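Dolex 12U open-frame rack, long-term review

The Dolex ships flat in one carton from the Celberg warehouse. Assembly took one person a Saturday morning with a hex key and a level. The posts are square-punched for cage nuts, and 12 of those are included, enough for three four-hole devices and no more.

Load is a patch panel, two switches, a UPS on the bottom rails and a Gashaw shelf for the modem. Depth adjusts in four steps. The third suits most short switches, but the UPS needs the fourth. With everything installed the frame racks slightly side to side until the top corner bolts are retightened - mine needed it twice in the first month.

Airflow is the reason to buy an open frame. The fan on the upper switch rarely leaves its lowest speed, where it ran constantly in my old Zeldale cabinet. The cost is dust, and there is no lock.

At $229 the price is fair for the steel, less so for the hardware kit. Buy extra cage nuts with it.
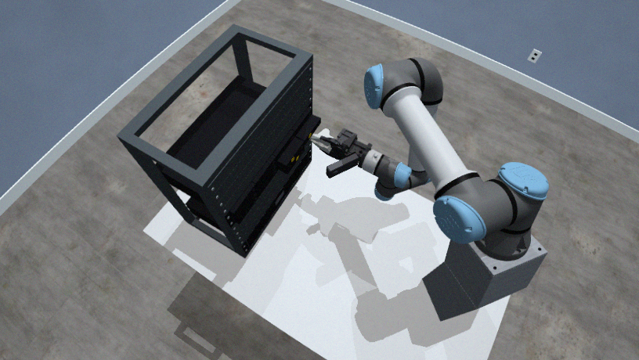
Racks and Enclosures

An open frame suits a room with a door and low foot traffic. For a shared office, look at a cabinet with vented side panels and allow for the extra width.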